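Textiles 101: Reading Cloth by Hand
Handout 2, Drape and Recovery
Instructor: Merike Rozīte

Welcome back, everyone! Last time we talked about fiber, and I promised we would get to the part I love best, which is how a finished cloth behaves once you let go of it.

Drape is the way a fabric falls under its own weight. A stiff cloth stands away from the body in big, wide folds, and a soft one drops close in lots of small ones. Weight matters, but so does the weave -- a heavy satin can drape beautifully while a much lighter plain weave sticks out like paper. Please don't judge by the scale alone.

Recovery is what happens after a crease. Squeeze a corner in your fist, hold it while you count slowly, then open your hand and watch. Wool tends to spring back. Linen and cotton hang on to their wrinkles, and most of us have the ironing pile to prove it.
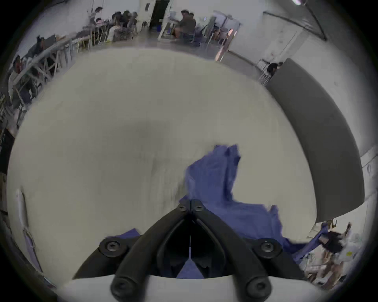 The twist of the yarn plays a part as well. Tightly twisted yarns, like those in crepe, are lively and shake out their creases, and Slavica Golob's chapter on crepe goes into this far better than I can in one page (the library copy is on two-hour loan, so do plan ahead).

For next class, bring two scraps from home, one that wrinkles badly and one that hardly wrinkles at all, and write me 200 words on how they differ. Old shirts and pillowcases are perfect. Wash them first, please, and leave out the fabric softener, as it changes the feel quite a bit.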